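About Ochoa

We love fish - cooking it, talking about it, and getting people who swear they don't like it to take one more bite. Ochoa is a small seafood cooking school and pantry brand, and most days you'll find us at the stove with the windows open and something simmering.

It began with a pot of mussels. Yesenia Orozco was teaching evening classes to 6 neighbors at a time, and Oana Roman kept turning up early to help scrub shells and staying late to argue about garlic. By November they had a waiting list, a second burner and a name on the door.

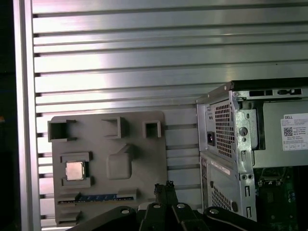 Gray board against the metal slats

What we teach

Our classes are for home cooks, and you don't need to know a fillet knife from a butter knife when you walk in (plenty of people don't!). We start with buying: how fresh mackerel should smell, what to ask at the counter, when frozen is the better choice. Then we cook. Thoa Đỗ runs the soups and braises, including her caramel catfish, and Itzel Arellano teaches ceviche, fish tacos and a smoked trout spread that has ruined store-bought dips for all of us.

There are 17 recipes in the beginner course. Everybody cooks every one of them, and everybody takes home the leftovers, if there are any.

What's in the jars

The pantry side grew out of the classes, when students kept asking to buy the chili oil. We now make that, a lemon and caper relish, and a sardine paste that's wonderful on hot toast with a little butter. Manaia Bolger looks after the jars and tastes every batch before it's labeled. Sardines are a good source of protein and omega-3 fats, and they cost very little, so we put them in as many things as we can get away with.

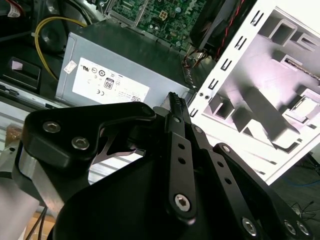
Close-up: a black ribbed part held between the fingers

Come and cook with us

Group classes last 2 hours and finish with everyone sitting down to eat. We're happy to plan around shellfish allergies, so please tell us when you book. Kids are welcome with a grown-up, and they're usually the bravest ones when the squid comes out.

Page updated 5 May 2018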